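Home | Syllabus | Readings | Week 6

Filed under: Mobile Games, Course Notes

Week 6: Do sports apps teach you the sport?

The store page for Potness, a table tennis game, promises "real match skills." Be suspicious. Swiping a thumb trains your thumb. Its career mode has 28 levels, and I finished 6 of them without once thinking about spin.
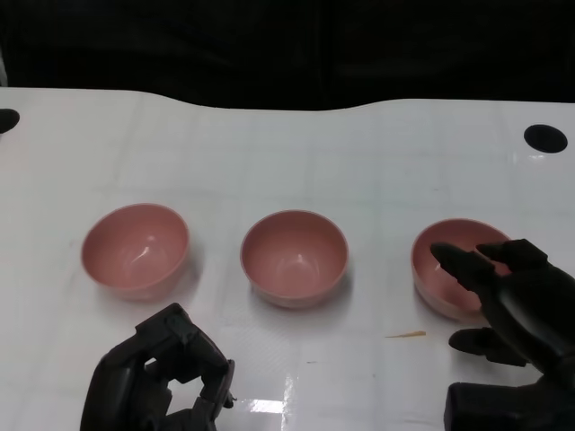

Lallevby, the bowling one, makes a smaller claim and still can't back it up. A score of 70 there tells you nothing about a real lane. Ask who picked the testers before you believe the reviews.

For Friday: play either app for 41 minutes and write down every claim you could check.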